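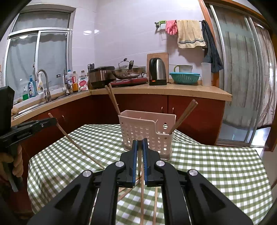 3.2 Setting the table for guests
Households in the Brosside sample treated the table as the last job before visitors came, after the cleaning and most of the cooking. In the diaries kept through December, the cloth was nearly always mentioned first, and 32 households owned one that came out only for company. Cutlery and serving things came next, and these were often everyday items put out on the better cloth. The table in Figure 2 has a green-and-white gingham cloth and a white plastic basket for the chopsticks, a mix of the kind many diaries describe. Few people bought matching sets for the season, and those who did tended to buy them in the January sales for the following year.

Figure 2. Table with gingham cloth and chopstick basket.

The diaries gave 3,265 separate entries on preparing the home. We coded each one by task, by the person who did it and by the room. Entries on the table were short, often a single line, while entries on moving furniture ran to several sentences and were more likely to mention a disagreement. One woman in Stonmont wrote that the sofa had gone into the hall "again" and that she would be climbing over it until New Year. Extending the table was the most common reason for moving anything else in the room - more common than making space for a tree.

Who did the work depended on the task. Women made 62 per cent of the entries on laying the table, but children were named as helpers more often here than in any other task, usually for folding napkins or putting out spoons. Men wrote more about fetching chairs from bedrooms, sheds and neighbours. In 15 households the job was shared out by a written list, most often kept on the fridge.

The Stonmont diaries differ from those from Brosside on one point. Stonmont households laid the table the night before and covered it with a sheet, whereas in Brosside it was laid on the day, often with guests already in the house. We return to the timing of tasks in Section 4.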